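I've had Plotel's remote-teaching kit since June, and I'm fonder of it than I expected to be. You steer the arm by hand controller in the simulated room, and it keeps every run you like - mine took 35 tries at the little keyboard, bless it.

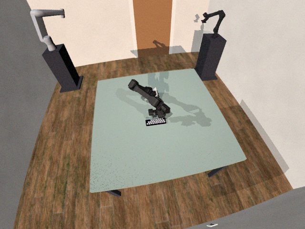

Wen-hsiung Tseng: Mine drifted after 50 runs until I slowed my hand down.

Slow hands do help! The controller is light, and my only grumble is the stiff trigger. Four stars from me.
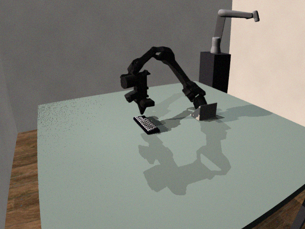
Gripper tip just above the keyboard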